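1/ Right, garlic thread, as promised to everyone who asked at the Ernomdale seed swap. I'm in a cold bit of the country with clay you could throw pots with, so adjust for your own patch.

2/ I grow two hardnecks. Odum is the big purple-striped one, fat cloves, easy to peel. Mekonnen is smaller and hotter, and it keeps until the next lot is nearly ready. If you only have room for one, go Mekonnen. (My neighbour will tell you the opposite. Ignore him.)

3/ Planting is March into April for me. I had 76 cloves in by Tuesday teatime, and my knees are still complaining. Only the big outside cloves go in the ground, the skinny middle ones go in the curry.
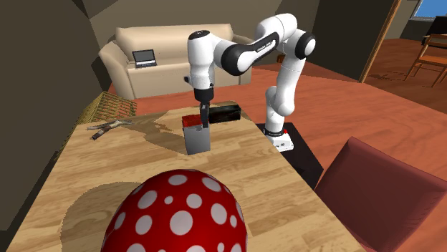

4/ Depth! I used to poke them in just under the surface and the blackbirds had the lot out by breakfast. Now they go two knuckles down, pointy end up, a hand's width between them. In heavy clay go a touch shallower and mound the soil over the top.

5/ Feeding: compost dug in a few weeks ahead, a bit of blood and bone, then nothing till the days start getting longer. I tried Eritz pellets one year and got gorgeous leaves and bulbs the size of marbles. Might have been me being heavy-handed with the scoop, so I won't swear to it.

6/ Mulch with pea straw, thick. Garlic hates competing with weeds and I hate weeding in June, so we're in agreement there. Pull it back a little if you get a really soggy fortnight.

7/ Somebody asked about supermarket garlic. You can, but a lot of it is treated so it won't sprout, and you've no idea what variety it is or what it's carrying. White rot stays in the soil for YEARS. Buy clean seed garlic once and save your own after that. 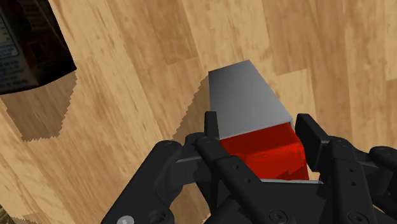

8/ Saving your own: pick the best bulbs at harvest, before you start cooking, or you'll eat them. Ask me how I know. Mine get tied in bunches and hung in the carport for 6 weeks, well out of the sun, then the keepers get labelled and put away somewhere dry. Make your labels bigger than you think you need. Tiny white print on a dark box, like the one up in the corner there, is no use to me at all, and my pencil on a paper bag fades to about the same standard by autumn. Fat black marker, name and year, done.

9/ Villads Kárason wanted to know about scapes. Yes, snap them off once they've curled round! The bulbs put on more size, and the scapes are brilliant chopped into scrambled eggs. Leave one or two plants alone if you want bulbils to play with, but it's a couple of seasons before they amount to much.

10/ Last year's tally was 33 good bulbs of Odum, a few split ones because I left them in too long, and a very decent plait of Mekonnen by the back door. Lift when the bottom third of the leaves has browned off. I'm setting an alarm this time.

11/ Shallots next week if the rain holds off.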